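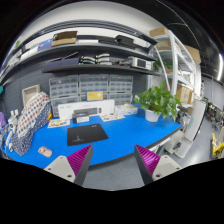 Start with the mouse pad and let everything else find its place around it, was Eilidh Lindsay's advice when I told her I was doing up the blue desk. So I did! This gallery is the result, put up on 1st July with a lot of tea and far too much dithering over sticker sheets.

The clear drawer units at the back are my favorite part. Small parts used to live in jam jars in my old place, and I lost 71 screws in one move (yes, I had a list). The plant with the big heart-shaped leaves stays at the end of the table, and I won't hear a word against it.
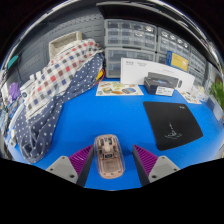

Don't you get distracted, seeing the insides all day? asked Torquil Shearer, who got his question in before I'd even posted the rest. A bit, yes — but I love a see-through mouse. You get the scroll wheel, the little circuit board, the lot. I've wanted one since October and I kept talking myself out of it. The black pad with its thin white drawing suits it nicely, I think.

Next up is the pink one, a much softer look, and I keep changing my mind about which of the two I like better.

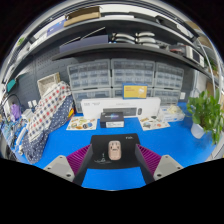 Pale pink mouse on the black pad, with the keyboard-and-mouse box behind.

I keep boxes, by the way. Bujar Petek thinks I should flatten the lot and get my shelf back, but they look so cheerful standing up at the back of a desk, especially with a little yellow one perched on top. The stickers are still on their sheets — I can't decide where to put them, so suggestions are welcome in the comments!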